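Companion Animal Care, Unit 4
Reading the Resting Cat: Hiding Places, Height and Stress in the Shelter

Before you read these notes, please look again at your notes from Unit 2 about body posture. We will use the same words for the ears, the tail and the pupils, and I will not repeat the definitions.

1. Why hiding matters

A cat which arrives in a new place usually wants to hide. Many new workers see this as a problem. They take away the blanket or pull the box forward, so that visitors can see the animal better. The result is often a cat that presses itself flat in the litter tray, as this is the only place left with walls.

Hiding is a normal way of coping. A cat that can hide when it wants will usually come out sooner than a cat that cannot. In the shelter at Skokodport, where I did my first practical year, each cage got a simple cardboard box with one side open. The staff wrote down at the morning feeding and again at 4 p.m. if the cat was inside the box, on top of it or away from it. After some days you could follow on the sheet how the cat moved from "inside" to "on top". I still have my sheet for cage 98, a gray female who stayed inside for nine days and on the tenth was sleeping on the roof.

2. Height

Cats like to look down on a room. A shelf at the height of a person's chest is enough for most of them. Old cats and very heavy cats need a step in the middle, and this step must not move when they land on it. If two cats share a room, give them at least two high places with some distance between them. One wide shelf does not do the same work, for the reason that the more confident cat can lie in the entrance and block it.
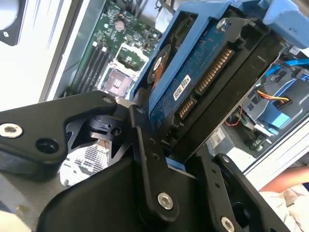

Nyokabi Gachanja
Lecturer in Animal Behavior, Futthorpe College

3. Sound and smell

The hearing of cats reaches higher than ours, and a room which seems quiet to us may be not quiet for them. Metal doors, barking from the next corridor and the wheels of the food cart are the usual complaints. Put rubber under the bowls. Ask where the dogs are walked and at what hour.

With smell we make the opposite mistake, we clean too much. When all the bedding is changed on the same day, the cat loses its own scent and must begin again. Spot cleaning is better: take out what is dirty and leave one used cloth, if it is in good condition. For a sick cat this rule does not apply, and you follow the infection protocol.

4. The stress score

In class we use the short score with four levels - relaxed, alert, tense, fearful. Stand two meters from the cage, turn your body a little to the side and watch for one full minute before you write anything. Do not score a cat in the first half hour after cleaning.

A cat that lies still with closed eyes is not always asleep. Look at the paws. In a relaxed cat they are often stretched or turned loosely to the side. In a tense cat all four stay under the body, and the back is a little raised. Students confuse these two more than any others, so we will practice it with the Barros video clips.

For the next class

Read the Cakent case, pages 1 to 6. Then choose one cat, at home or in the shelter, and score it twice in one day, at the same hours as in section 1. Bring the sheet with you to room 766. Please write also the things you were not sure about.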